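By Athina Manolakis
April
4 comments

Teaching at Undus begins with a person's grip. Instructors carry a hand-held gripper through each chore, closing its two fingers on a cup or a lid, and the recorded motion becomes a lesson for the robot. The institute asks for 299 demonstrations per task.

"A hesitant hand teaches hesitation," said Simin Bahrami, who directs training. New instructors practice for two weeks before their work is kept – and many recordings are still discarded.
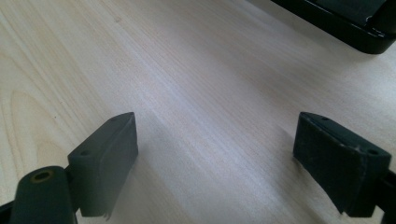
The open fingers of a hand-held gripper over a wooden tabletop.

Trials of the trained robot continue at Lumanlan through the summer.

500 shares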